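Ticket: Heat pump short cycling, downstairs zone
Site: Pollock Street duplex, Plimville
Equipment: Kovus outdoor unit, Virov wall thermostat
Status: Closed
Opened: Sunday, July 16, 2023

Problem as reported
Tenant says the downstairs unit starts, runs a few minutes, shuts off, then starts again. Happens all afternoon and into the evening. Upstairs zone is fine. The thermostat shows the room at the set temperature one minute and three degrees over the next. No error code on the thermostat. The tenant has already changed the batteries and turned the breaker off and on.

First visit
Filter was dirty, so I put in a new one. Supply vents in the living room and hall all open. The return grille had a rug rolled up against it, moved the rug. Outdoor coil had cottonwood fluff on the street side. Rinsed it with the garden hose, power off at the disconnect.

Let the system sit for 30 minutes before restarting. It came on normally and ran 16 minutes before the thermostat was satisfied. Thought that was the end of it and left the ticket open overnight.

Tenant called the next day. Same trouble, starting after lunch.

Second visit
Went over in the afternoon this time, when it was acting up. Watched three cycles. The outdoor fan and compressor both stop together and both come back together, with the indoor blower running on for a bit after. That pointed to the call from the thermostat dropping out and away from a safety switch in the outdoor unit. Put the meter on the low-voltage terminals at the air handler to be sure. The cooling call was going away each time the system quit, and control voltage stayed steady.

Checked the wiring at both ends. One wire at the air handler had a nick in the insulation but was not touching anything. Trimmed it back and re-landed it anyway. No change.

Went through the thermostat settings. The temperature swing had been set to the smallest value, probably when it was installed. Changed it to the next one up. Minimum off time was already set to five minutes, left that alone. The app had also been signed in on an old phone with its own schedule, so there were two schedules fighting over the same set point. Deleted the old one.

That helped some. Cycles got longer but the room reading was still jumping around.

Cause
Took the thermostat off the wall. The hole behind it where the cable comes through was big enough to put a thumb in, and there was a steady draft of warm air coming out of it. That wall backs onto the garage stairs, and the stairwell gets very warm after lunch. The sensor was reading the wall cavity as much as the room. When the blower started, the air pressure in the room changed and the draft changed with it, and the reading went up or down a couple of degrees at a time. 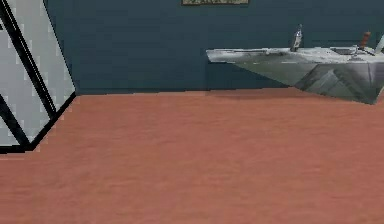

Fix
Packed the hole with duct seal putty around the cable and put the thermostat back on its base. Waited for the reading to settle, then compared it with a separate thermometer on a shelf at the same height. They agreed within one degree – good enough for this model.

Ran the system for the rest of the afternoon with the set point unchanged. Shortest cycle was about 30 minutes. No drops in the cooling call outside of normal shutoff.

Follow-up
Tenant reports no short cycling for a week, including two hot days. Upstairs thermostat has the same kind of hole behind it but is on an inside wall. Sealed it anyway while I was there.

Still to do, not part of this ticket: weatherstrip on the garage door is worn through at the bottom corner. The stairwell would stay cooler if it were replaced. Sent a note to the owner.

Parts used: one filter, one stick of duct seal. No charge for the putty, it was left over from another job.

Closed. Reopen this same ticket if it comes back – do not start a new one, or the history gets lost.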